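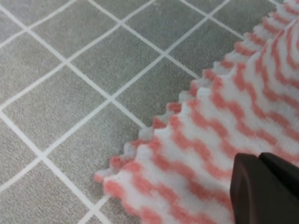
Floor surfaces in the laundry and linen area were reviewed first, as the previous checklist for Rozīte House left two floor items open. The review covered the walking surface, the joints and edges, and anything placed on the floor that could cause a slip or trip. The gray surface with white lines in a diagonal tile pattern was easy to read against a pink-and-white striped cloth lying on it, and the cloth is recorded under Item 4. Comments apply to the condition found at the time of the visit.

FLOOR AND LINEN AREA SAFETY CHECKLIST
Site: Rozīte House, lower level
Date of inspection: March 27, 2023
Inspected by: Ratree Pongsiri
Accompanied by: Wai-kit Yuen, Building Services
Work order reference: 1352

Ratings: S = satisfactory. A = attention needed. N/A = not applicable.

1. Walking surface level and firm underfoot
Rating: S
Comment: No soft spots or lifting found between the entrance and the folding counter.

2. Surface free of cracks, tears and curled edges
Rating: A
Comment: One raised edge at the threshold to the drying room. Tape has been applied as a temporary measure. Permanent repair to be carried out under the work order above.

3. Floor finish suitable for areas where water may be present
Rating: S
Comment: The product sheet for the flooring is held in the site binder. Staff should continue to use the Mollosa neutral cleaner only. Wax and polish are not permitted in this area.

4. Walkways free of loose cloths, towels and linen
Rating: A
Comment: The striped cloth was picked up during the visit and placed in the soiled linen bin. Cloths are to be returned to the rail or the bin after use. Soft items of this kind can slide underfoot and should not be used as floor mats.

5. Mats secured and lying flat
Rating: S
Comment: Entrance mat only. Backing intact.

6. Wet floor signs available and in good condition
Rating: A
Comment: 2 signs on hand. The hinge on one is broken and the sign will not stand. Replacement requested from Jernidach Supply.

7. Spill kit stocked and within reach
Rating: S
Comment: Seal unbroken. Next content check due in July.

8. Lighting adequate over the full floor area
Rating: S
Comment: Reading at the folding counter was 300 lux. The corner behind the dryers is darker but is not a walkway.

9. Drains clear and covers seated
Rating: S
Comment: Cover at the utility sink was reseated by Mr. Yuen during the visit.

10. Clean and soiled linen kept apart
Rating: S
Comment: Bins are labeled. The label on the clean bin is fading and should be reprinted when convenient.

11. Electrical cords kept off the floor
Rating: N/A
Comment: No portable equipment in use at the time of inspection.

ACTIONS
Item 2: Building Services. Repair threshold edge and remove tape.
Item 4: Delia Orellana, Housekeeping. Remind all shifts of the procedure for used cloths and confirm in the shift log.
Item 6: Delia Orellana. Withdraw broken sign from use now. Do not wait for the replacement.

Items rated A will be rechecked at the next routine visit. Questions on this checklist may be directed to Birutė Grigaitė, Facilities Office, extension 1529.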